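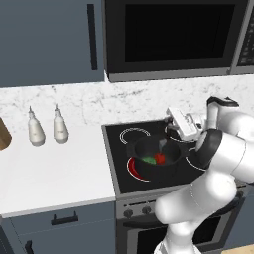 A simulated robot arm at the cooktop in Plurnik, the virtual kitchen from Polon.

Polon Opens Plurnik Kitchen to Remote Teaching

WARKECK — Polon today released a new version of Plurnik, its simulated kitchen for teaching robot arms household tasks. People can now steer the arm by hand controller from their own desk and record each attempt as a demonstration.

The release includes 67 kitchen tasks and 2,000 recorded demonstrations, all made by human operators. Tasks cover cooktops, cabinets, drawers and microwaves. Users can replay a recording, trim it or discard it before training.

An operator needs a laptop and one controller. Moving the controller moves the gripper, and a trigger opens and closes the fingers. A slow mode helps with close work — reaching into a pot, for example. Most new operators finish the built-in lesson in one sitting.

Polon developed the remote control software over 2 years with Bastos, which makes the controller. Support for 3 more arm models is planned for January.

Plurnik is free for schools and universities. Companies can request a trial license through the Polon sales office in Warkeck.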